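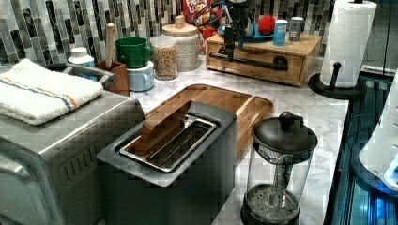 Breakfast Arrangements at Zerness House: A Note on the First Year

Residents and regular readers will be aware that the shared breakfast at Zerness House was introduced last January as a trial. It has continued without interruption, and it seems proper to set down how it is organised, what it costs and what has been learned. I write in a personal capacity, although I have had the benefit of comments from Liudmyla Boiko, who keeps the accounts, and Ruwan Dissanayake, who prepared the original proposal.

The house has a mixed population. Several residents work early shifts at the hospital, a number are studying, and the remainder are retired or work from home. Before the trial, each household bought its own bread, milk and preserves, and a good deal of it was thrown away. Mr Dissanayake's proposal was modest in scope. Bread, butter, tea, coffee, milk and two kinds of jam would be bought centrally and made available in the ground-floor kitchen between six and ten each morning. Residents would pay a fixed monthly sum and serve themselves.

Bread

The choice of bread occupied more of our time than any other matter. The first supplier delivered a soft white loaf which was acceptable on the day of delivery and poor thereafter. In the spring we transferred the order to Bakby, a small bakery within walking distance, whose wholemeal tin loaf keeps well for three days and toasts evenly. A rye loaf was added in response to requests. It is heavier than many residents expected, and it should be sliced thinly.

Loaves are now collected on alternate mornings. Any bread remaining on the third day is sliced and frozen. Frozen slices may be toasted directly and need slightly longer than fresh ones. Residents are asked to take frozen bread first where they have no strong preference. Compliance with this request has been uneven.

Tea and Coffee

Tea is bought loose and in bags. The loose tea was included at the wish of four residents and is now used by a majority. Coffee is supplied ready ground by Abou Zeid, whose shop will be known to anyone who has lived in the district for long. A cardamom blend was offered as an alternative in the summer. It proved popular with the early shift, and it has been retained.

The question of a coffee machine was raised twice and declined twice. Filter jugs are cheap, simple to clean and easily replaced. My own view is that the matter should now be regarded as settled – at least until the present jugs wear out.

Accounts

Total expenditure for the period to 14th October was £2,282. The largest item was bread, followed by milk and coffee. Jam was a minor expense, as up to 300 jars of various sizes had been given to the house over the years and were available for home-made preserves. Ms Boiko has placed the full figures in the folder by the post boxes, where they may be read at any time.

A reserve of £600 is held against repairs and any rise in prices. It has not been drawn upon. No change to the monthly contribution is proposed for the coming year.

Conduct in the Kitchen

The arrangements depend on a small number of courtesies. Crumbs should be cleared by the person who made them. The last person to finish the milk should write it on the list. Personal food left in the kitchen must carry a name and a date, and will otherwise be treated as shared. Residents on early shifts have asked me to convey that the kitchen radio should be kept low before seven, and I do so gladly.

Some difference of opinion remains over butter. One party holds that it should be kept in the refrigerator at all times, the other that a dish should stand out for spreading. For the present, one dish stands out and the rest is kept cold.

Matters for the Coming Year

Three suggestions have been received. The first is that porridge be offered in the colder months. Oats cost very little, and I would support this if a resident is willing to wash the pan. The second is that eggs be included. This would raise the contribution noticeably, and some residents do not eat them. The third, from the Kiltus Street gardeners, is that we exchange our coffee grounds and tea leaves for rhubarb in season. I have written to accept.

Further suggestions may be left in the folder or sent to me directly. Replies may take up to a fortnight.

Comments

R. Dissanayake
A fair account. I would only add that the rye loaf toasts better on a second, shorter turn than on one long one.

Top Floor Back
I will wash the porridge pan on weekdays if someone else takes the weekend.

Maureen
Please could we have marmalade as well as jam? I asked in the spring.

Recent posts
The Hall Clock and Its Repair
Notes on Storing Apples
Rhubarb: Terms of Exchange
A Visit to the Abou Zeid Shop

Contact | Copyright the author, all rights reserved | Back to top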